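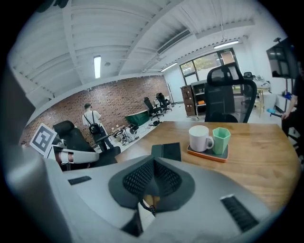

Does a tray really keep a shared table tidy?

Every tidying guide I have ever been handed says the same thing about drinks on a work table. Get a tray. Put the cups on the tray. Enjoy your new life. One printout that went round our workroom in Pivisham ran to 1,262 words on the subject of trays, and I read all of them, and at the end I still had a ring on my table.

So I've been suspicious of trays for years. I've now given one a fair go on a big wooden table that gets used by whoever happens to be in, and these are my notes. Some of the usual advice holds up. A fair bit doesn't.

The small tray beats the big one

This surprised me. The shops want to sell you a large tray with handles, the sort you'd carry breakfast upstairs on. Put one of those on a work table and it fills with pens, receipts, a dead battery and somebody's lip balm before the week is out. A big tray is a drawer with no front.

A small one, with room for a mug and a cup side by side and hardly anything else, has no space to go wrong. If a third drink turns up, its owner has to hold it or find somewhere else, and that is a good time to take the empties to the sink.

You want a rim. I don't care what colour it is, though I'll admit that a bright one is harder to put your elbow in. A dark middle hides coffee drips, which the guides call a benefit. I'd call it a way of not wiping the tray. Wipe it anyway, and lift it and wipe underneath while you're there. Water trapped under a tray does more harm to wood than a mug standing on it for ten minutes ever did.

Where on the table it goes

The standard advice is "in the middle, where everyone can reach it". I don't hold with this. If everyone can reach it then everyone is reaching over whatever is being worked on, and sooner or later a sleeve catches a handle. We tried ours to one side and further from the edge people stand at, and I prefer that. You have to lean a bit. Good.

Turn mug handles so they point along the table and not out over the front. I was taught this for saucepans and it works just as well for tea.

What does matter is what sits near it. Anything with a lead on it wants to be well clear of the drinks, and in practice it never is.

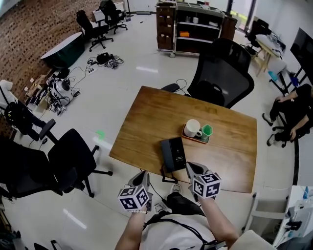 Mug and green cup on their tray, and a black box at the front with its cable going over the table edge.

Look at where that cable goes. A lead hanging over the front edge of a table is my main complaint about every "tidy desk" article going, because the desk in the article never has anything plugged in. You can have the neatest tray in the county and one knee against a cable will move whatever is on the end of it.

I've had stick-on cable clips recommended to me by Régis Delaunay, who runs the workroom at Grernambridge and swears by a make called Drerier. I bought a packet. They held nicely on bare wood for a month and then let go in June, when it got warm. The cheap fix is to run the lead off the back of the table in the first place and tie it loosely to a leg with a bit of soft cord. Leave some slack. A tight cable pulls harder on the socket end, and that end costs more to mend.

Cables on the floor

I have no clever answer here and I don't believe the people who say they have. Cable boxes are all right if nothing ever changes. In a room where things get plugged in and taken out all day, the lid comes off the box on the first morning and lives beside it ever after.

What I can say is that a power strip against a wall is better than one in the middle of a pale floor, and that a black cable on a white floor is at least easy to see. Coil what you aren't using. Coil it big, the width of a dinner plate, and don't wind it round your hand and elbow, because that puts a twist in it that never comes out.

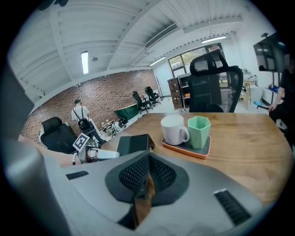 Chairs: push them in, but look first

"Push your chair in" is advice I can get behind. It costs nothing. The trouble is tall mesh office chairs, because the arms are often higher than the underside of the table. Shove one in hard and the arms knock against the edge, and everything standing on the table gets a jolt, tea included.

Check the height of the arms before you get into the habit. If they won't go under, lower the seat, or park the chair with its back to whichever side people don't walk down. I'd also keep spare chairs along a wall. Four chairs round a table that two people use is asking for a bruised hip.

And please don't hang wet coats on a mesh back if there's a coat stand in the room. The coat drips on the floor and the chair smells of dog.

The trolley with drawers

Zawadi Waweru, who has more patience than I have, says the answer to a cluttered table is a wheeled cart with drawers on one side and open shelves on the other. I argued with her over this for most of a lunch. My view was that a cart is only more surface to leave things on.

I'll give her half of it. The drawers earn their keep. Small bits go in, the drawer shuts, the table is clear. The open shelves I'm less sure of. They collect odds and ends the same way the big tray did, and it's worse at the back of the room, where you stop seeing them. 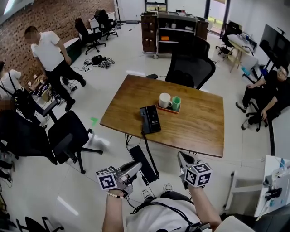
The tray again, with the drawer cart against the wall behind.

If you do get one, label the drawers before anything goes in. Labels added afterwards tend to say "misc". Lock the wheels if they lock. Give the open shelves a clear-out every 3 months and be rude about it.

The table itself

Now for the ring I mentioned. I tried mayonnaise, as instructed by practically everyone, and got a table that smelled of sandwiches. I tried toothpaste and got a dull patch. The warm iron over a tea towel did shift some of it, on the lowest setting with no steam, a few seconds at a time, but I'd test it on the underside first and I wouldn't try it at all on a table I loved.

For everyday cleaning a damp cloth and then a dry one is plenty. Wipe with the grain. I was once sold a wood cream called Yeon that promised to guard against spills for up to 90 days, and it may have done, but I couldn't tell the treated end from the other end and neither could the coffee.

So I'm keeping the small tray. I still think most of what's written about trays is padding, and if yours has a pen on it by this evening, get a smaller one.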